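Início > Miúdos curiosos > Robôs > O clube que ensina máquinas a arrumar papelinhos

Imprimir | Enviar por e-mail

Última atualização: 02/01/2026

Como é que um robô aprende a usar uma tesoura?

Se pensas que os robôs já nascem ensinados, pergunta ao pessoal do clube de robótica de Clostau. Eles passaram boa parte do ano a tentar explicar a uma máquina o que é um papel. Um papel! Aquela coisa que tu amachucas sem pensar e que fica debaixo da cama até abril.

O projeto chama-se Nomonard e tem um objetivo muito modesto: que um robô saiba abrir uma caixa, cortar um papel lá para dentro e fechar a tampa. Quem ouve isto pela primeira vez costuma perguntar onde está a parte difícil. Quem já tentou costuma ir buscar um copo de água e sentar-se.

O problema é que um robô faz exatamente o que lhe mandam. Se lhe disseres «pega na ficha», ele quer saber por que lado, com que força e a que velocidade. Tu nunca pensaste nisso na vida. A tua mão trata do assunto sozinha enquanto a tua cabeça está ocupada com o lanche.

Por isso, o clube faz de outra maneira. Em vez de escrever uma ordem para cada dedo, os alunos fazem a tarefa com as próprias mãos e o computador guarda os movimentos. Chama-se aprender por demonstração. É parecido com o modo como aprendeste a atar os sapatos, só que o robô não chora a meio. 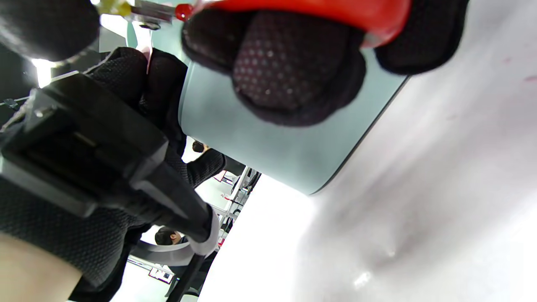
Uma mão enluvada segura a ficha elétrica; ao lado, as almofadas pretas da garra.

A garra é a «mão» mais simples que há: duas almofadas que abrem e fecham. Com ela agarra-se muita coisa, desde que se tenha paciência. Experimenta em casa: junta o polegar ao indicador, esquece os outros dedos e tenta descascar uma tangerina. Agora já sabes como se sente uma garra. A tangerina também não se deve sentir muito bem.

Para trabalhos mais finos há luvas. Presos às costas de cada mão vão comandos de realidade virtual, iguais aos que servem para jogar. Servem para o computador saber onde está a mão e para que lado está virada, muitas vezes por segundo. Nos pulsos vão mais uns aparelhos, com cabos. Coçar o nariz com isto tudo posto é uma modalidade à parte, e o clube ainda não tem campeão.

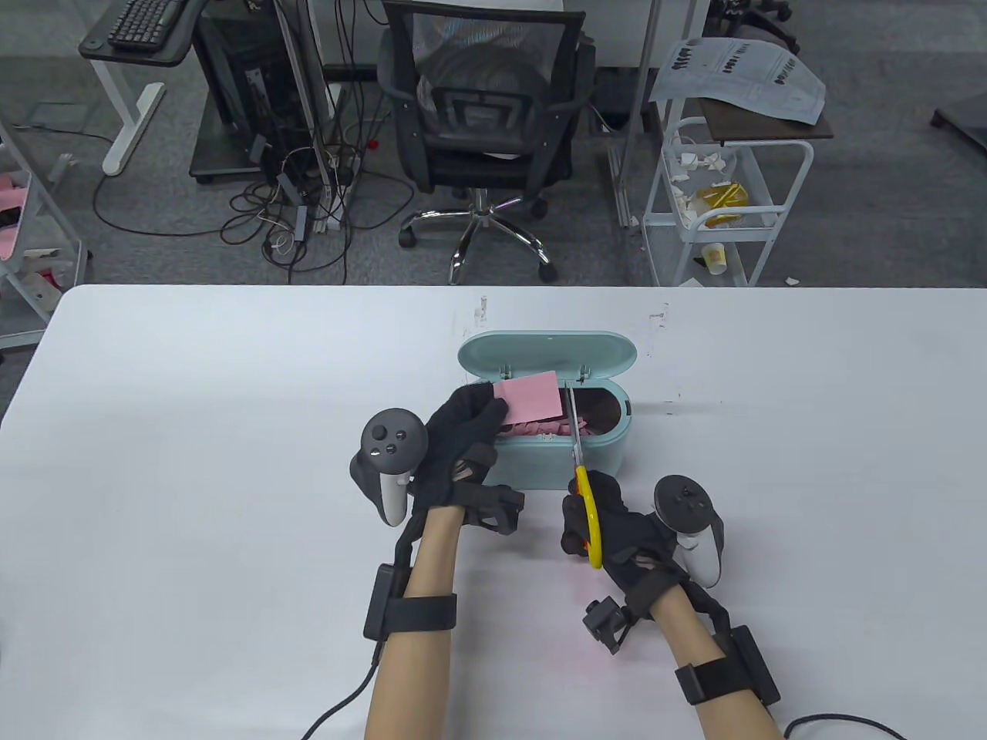

Papel cor-de-rosa numa mão, tesoura na outra e a caixa aberta à espera.

Cortar papel é um belo quebra-cabeças. Uma caixa tem sempre a mesma forma, mas um papel dobra, enrola e foge. E repara no que fazem as tuas mãos quando cortas: uma segura e a outra abre e fecha a tesoura, e as duas têm de combinar tudo sem falar. Muitos irmãos não conseguem fazer o mesmo.

Uma demonstração só não chega. O robô ficaria a saber cortar aquele papel, naquele sítio, e mais nenhum. O plano do clube prevê 200 repetições da mesma tarefa, com pequenas mudanças: o papel mais para a esquerda, a tesoura mais torta, a caixa um bocadinho rodada. É aborrecido? Bastante. Depois de 31 caixas fechadas, até a pessoa mais entusiasmada começa a olhar para a porta. 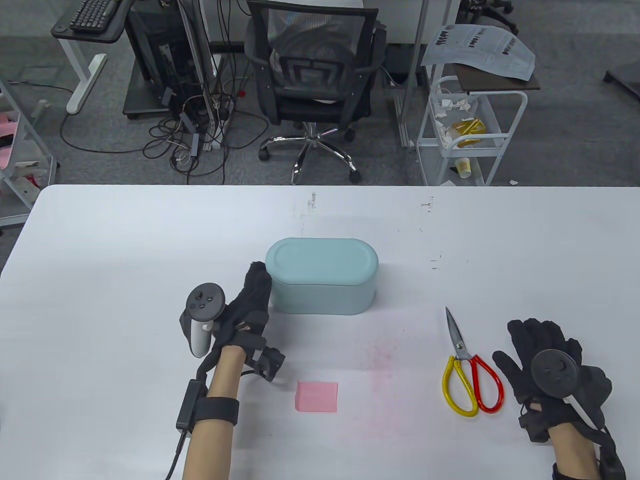 Texto: Opoku

Também é preciso combinar onde começa e onde acaba cada demonstração. Se um aluno acaba com a tampa fechada e outro se vai embora com ela aberta, o robô aprende as duas coisas e depois não sabe qual escolher. No clube, as regras estão escritas numa folha: tampa fechada, tesoura pousada, mãos quietas. Esta última é a mais desobedecida.

No encontro de clubes de Orkidholm, cada equipa terá seis minutos para mostrar o que o seu robô aprendeu. O regulamento diz que ninguém pode ajudar a máquina, nem com as mãos nem com gritos de incentivo. A segunda parte vai custar mais.

Para experimentares em casa

Escreve numa folha todas as instruções para abrir uma caixa e guardar lá dentro um papel. Dá a folha a alguém da família e pede-lhe que faça só o que lá está, à letra. Se te esqueceste de escrever «abre a tampa», o papel fica em cima dela. Corrige a folha e tenta outra vez.

Palavras novas

Garra: a ponta do braço do robô, que serve para agarrar.

Demonstração: fazer uma tarefa para que o robô a possa imitar.

Sensor: peça que mede alguma coisa, como a posição ou o movimento, e envia essa informação ao computador.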